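家里的小东西怎么分:三个塑料盒的用法

先交代一下我的资历:没有。我没考过什么整理师,家里抽屉拉开一样会卡住,卡住它的通常是一把汤勺。我只是从2018年搬进现在这套房子起,陆续买过不少收纳用品,又陆续把它们送了人,最后留在桌上的是最便宜的那种浅口塑料盒。下面是这几年攒下的办法,有用就拿去。

一、盒子要浅

深箱子看起来能装,东西进去以后就归箱子所有了。我有过一只Goltetard的大号储物箱,盖子扣得极严,里面压着一副手套,三个冬天没见过天日,每年我都老老实实去买新的。浅盒的好处是藏不住东西,站在桌边低头一看,该丢的、该还的、该洗的全在那儿瞪着你。

高度以手掌竖着放进去、指尖能露出来为宜。再深就别买了,除非你打算存的是秘密。

二、颜色不同,规矩才记得住

贴标签我试过。标签机花了我一个下午研究字体,打出来的“杂物”两个字非常漂亮,然后所有东西都进了杂物。

后来改用颜色。黄盒放布类:抹布、折叠购物袋、束口袋、落单的袜子。红盒放“今天必须处理”的:要寄的信、要还的螺丝刀、快过保的收据。另外再备一个盒子,放说不清是什么、又不敢扔的。最后这一类永远最满,接受它就好。

颜色怎么配随你,定了就别换。我中途换过一次红黄,家里人足足有半个月把电费单和抹布放在一起,有一张后来真的拿去擦了灶台。

三、并排放,边挨着边

盒子之间不要留缝。留了缝,缝里就会长出第四个分类,里面住着回形针、橡皮筋和一粒不知年代的瓜子。边靠边推紧,靠着墙放,小东西想跑也没地方跑。

也别叠起来。叠起来那一刻很体面,可是你要的东西肯定在最底下那只里,拿出来以后上面两只就摊在椅子上过夜了。

四、软的东西卷起来竖着放

叠好平放的布袋,抽中间那只,其余的跟着一起出来散步。卷起来竖着插进盒里,伸手一拎就是一只。卷法没什么讲究:对折,从开口那头往底部卷,空气挤掉,提手塞进最后一圈。

卷得不好看没有关系。朋友Carys Phillips来我家喝茶,见过我卷的东西,评价是“像被人坐过的寿司”。她自己的布袋按材质分层,铺了衬纸,我问她平时用哪只,她说都舍不得用,买菜拿超市的塑料袋。

露出盒口一截是好事,方便抓。如果整个盒子里只站着一卷,它多半会慢慢歪下去,找个角让它靠着,或者再卷两只给它作伴。 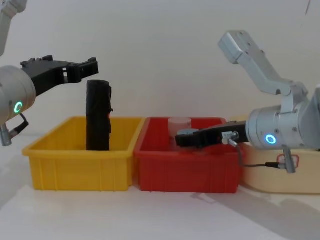

盒子刚开始用的头几天,别急着塞满。人看见空位就想填,这是所有抽屉的死因。我的做法是每个盒子留出三分之一,满过这条线就当场清一次,清不动就说明该扔了。

五、洗盒子

塑料盒的竖纹里爱积灰,干擦只会把灰从一条沟赶到另一条沟。温水加一点洗洁精,旧牙刷顺着纹路刷,卷边底下也要翻过来刷一遍,那里常有惊喜,没有一次是好的惊喜。倒扣晾干再放东西,布类尤其要等干透。

别用钢丝球。我用过,盒子从此有了一种饱经沧桑的气质。

六、关于花钱

Motetti那种带软垫、带隔板的收纳套装我也买过,隔板可以自由调节,所以我把时间都花在了自由调节上。后来转给了Gronow路上开裁缝铺的邻居,她拿来装纽扣,听说数过一次,1281颗,然后再也不想数了。各人有各人的用法。

浅口塑料盒就在五金店最下面那层货架上,要蹲下去找。买的时候把同款并在一起比一比,边沿平不平、底稳不稳,放在柜台上按一下对角,会翘的放回去。

最后一条留给晚上。睡前把红盒里的东西看一遍,能办的办掉,办不了的写张纸条压在上面。我昨晚那张纸条写的是“还螺丝刀”,前晚那张也是。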